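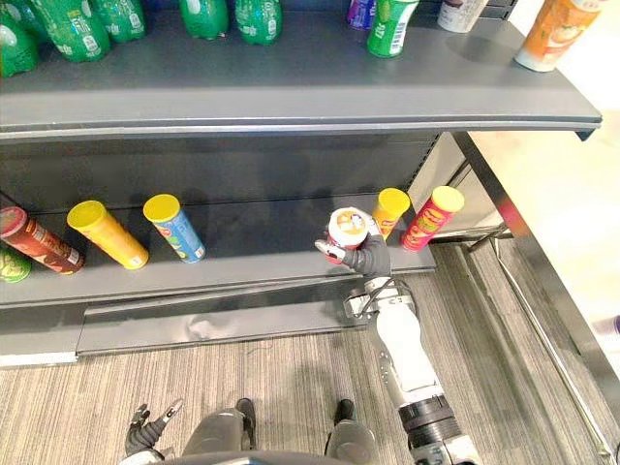
Tienda Gretelano, local de la calle del Mercado
Revisión interna de seguridad, hoja 2622
Fecha: 31/05/2018
Alcance: sala de ventas, almacén, cámara, muelle y el cuartito que en el plano figura como «vestuario» y en la vida real como «donde están los carteles de Navidad»

Claves: C = conforme. NC = no conforme. OBS = conforme, pero me guardo el derecho a poner mala cara. NA = no aplica.

1. ACCESOS Y SALIDAS

1.1 Puerta principal, apertura automática y manual. C
Abre en automático. En manual también, con la cadera.

1.2 Salida de emergencia del fondo, libre de obstáculos. NC
Dos jaulas de cartón plegado delante. Me aseguran que «se quitan enseguida». En la revisión de abril también se quitaban enseguida. Las jaulas tienen ya antigüedad suficiente para pedir vacaciones.

1.3 Barra antipánico. C
Probada. Sonó la alarma, como debe ser. La única persona que levantó la vista fue un cliente, y fue para preguntar por el pan rallado.

1.4 Señalización fotoluminiscente. OBS
La flecha del pasillo de conservas apunta a la pared. Técnicamente, detrás de la pared está la calle. Girar la placa.

1.5 Alumbrado de emergencia. NC
La luminaria 251 no enciende al cortar el circuito. Las demás, bien. El parte a Dendon está abierto, con número de aviso y con música de espera que ya me sé de memoria.

2. SUELOS Y CIRCULACIÓN

2.1 Pavimento sin roturas ni baldosas sueltas. OBS
La baldosa de la entrada de la cámara baila. La cinta amarilla que la sujetaba el año pasado se ha despegado y ahora son dos riesgos.

2.2 Derrames: material de recogida accesible. C
Cubo, fregona y cono en su sitio. El cono dice «suelo mojado» en un idioma que no he sabido identificar, aunque el muñeco que se cae se entiende en todos.

2.3 Anchura de pasillos. NC
El expositor de galletas de Zetesmont ocupa medio pasillo de limpieza. El contrato de colocación dice que debe tener «máxima visibilidad». La tiene. Con un carrito de la compra no se pasa, así que la visibilidad es además prolongada.

2.4 Alfombra de entrada. C
Nueva, plana, con los bordes biselados. Sin comentarios, y me consta que es raro en mí.
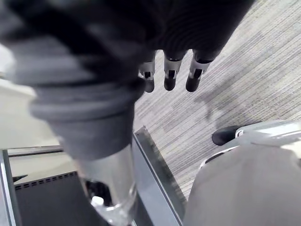

Dedos metálicos de punta negra y funda de tela oscura.

3. ESTANTERÍAS Y MERCANCÍA

3.1 Anclaje a pared o entre módulos. C
Comprobado a mano en todos los módulos murales. La góndola central se mueve un poco si se empuja con fe. Apretar tornillería.

3.2 Baldas niveladas, ganchos bien encajados. NC
Módulo de infusiones: un gancho fuera de la ranura. La balda se mantiene por costumbre. Se ha retirado la carga hasta que se corrija.

3.3 Carga máxima indicada y respetada. OBS
La placa de carga existe. Está detrás de los cartones de leche, en el único punto de la tienda donde no puede leerla quien coloca los cartones de leche. Cambiar al lateral.

3.4 Producto pesado en baldas bajas. NC
Garrafas de agua arriba, bolsas de patatas fritas abajo. Preguntado el motivo, la respuesta fue que «las patatas se venden más a la altura de los niños». No tengo casilla para eso. Intercambiar antes del lunes.

3.5 Envases sin sobresalir del borde. C
Bien en general. Bajar la segunda fila de vinagre, que va montada encima de la primera.

3.6 Botellas estables, sin apoyarse unas en otras. OBS
El criterio del manual es que la botella se sostenga sola. El criterio del turno de tarde es que la botella no se haya caído. Son escuelas distintas. Repasar refrescos y aceites en cada reposición y enderezar lo inclinado.

3.7 Perfiles y cantos sin rebabas. C
Pasada la mano con guante. El guante sigue entero.

3.8 Escalera de reposición. NC
Le falta un taco de goma. En su lugar hay un tapón de botella, bien encajado, hay que reconocerlo. Retirar de uso. La nueva está pedida a Mfaume.

4. INCENDIOS

4.1 Extintores: presión, precinto, fecha. C
Todos con la aguja en verde y la etiqueta al día.

4.2 Extintores visibles y accesibles. OBS
El de cajas tiene una chaqueta colgada. La chaqueta es ignífuga según su dueño. No se aporta certificado.

4.3 Pulsadores de alarma. C
Con su tapa. En abril hubo que explicar que no era el timbre para pedir cambio.

4.4 Cuadro eléctrico cerrado y despejado. NC
Cerrado, sí. Despejado, depende de la opinión que se tenga de una torre de cestas. Apartarlas un metro y pintar la zona en el suelo, que con las cestas funciona mejor que hablarles.

4.5 Regletas y alargadores. NC
Una regleta enchufada a otra regleta que alimenta el hervidor, la radio y el cargador de alguien. Retirada en el acto, entre protestas. Solicitar toma fija.

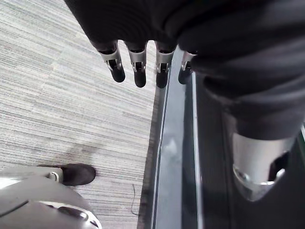
Foto: archivo de Gretelano

5. ALMACÉN, CÁMARA Y MUELLE

5.1 Apilado de palés. OBS
Rectos los de bebida. El de papel higiénico tiene una inclinación que en otra ciudad cobraría entrada. Rehacer.

5.2 Apertura interior de la cámara. C
Probada con la puerta cerrada y yo dentro. Salí a la primera. Agradezco que esta vez no apagaran la luz.

5.3 Registro de temperatura. NC
Faltan los domingos. La cámara, que se sepa, no libra. Completar el registro también en festivos.

5.4 Transpaleta: ruedas, freno, timón. C
Chirría. El chirrido no figura como defecto y avisa de que viene, así que lo dejo como está.

5.5 Calzado de seguridad en el muelle. NC
En el momento de la visita: unas zapatillas de lona y unas chanclas. Las chanclas eran con calcetín, dato que se me ofreció como atenuante.

5.6 Productos de limpieza separados de los alimentos. C
Armario propio, cerrado con llave. La llave cuelga de la puerta del armario. Mover la llave.

5.7 Fichas de seguridad de los productos químicos. OBS
Están. En la carpeta de «varios», entre la garantía de la cafetera y un menú a domicilio. Darles carpeta propia.

6. PERSONAL

6.1 Botiquín completo. NC
Sobran vendas y faltan tiritas, igual que en todos los botiquines que he abierto. Reponer también el suero, caducado.

6.2 Teléfonos de emergencia a la vista. C
Lista plastificada junto a la caja. El primero es el 112. El segundo es el de la pizzería, añadido a bolígrafo. Borrar.

6.3 Formación en manipulación de cargas. OBS
Firmada por toda la plantilla. Vista después la descarga del agua, diría que la firma fue lo más practicado.

6.4 Taquillas y vestuario. NC
Véase el alcance. Sacar los renos.
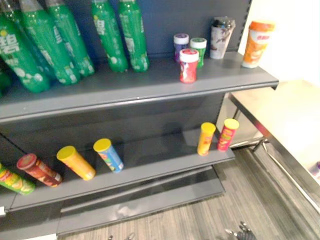 Botellas verdes de refresco en la balda superior.

PLAZOS

Inmediato: 1.2, 3.2, 3.8, 4.5.
5 días: 2.3, 3.4, 4.4, 5.5, 6.1.
Próxima visita: el resto, incluidas las OBS, que no son adorno.

La luminaria del punto 1.5 queda pendiente de Dendon. Si llaman, que se les pase conmigo aunque esté comiendo.

Comentario del establecimiento (rellenar a mano):
«Las jaulas ya están quitadas. Las hemos puesto delante del cuadro eléctrico.»

Respuesta de la inspección:
Vuelvo mañana.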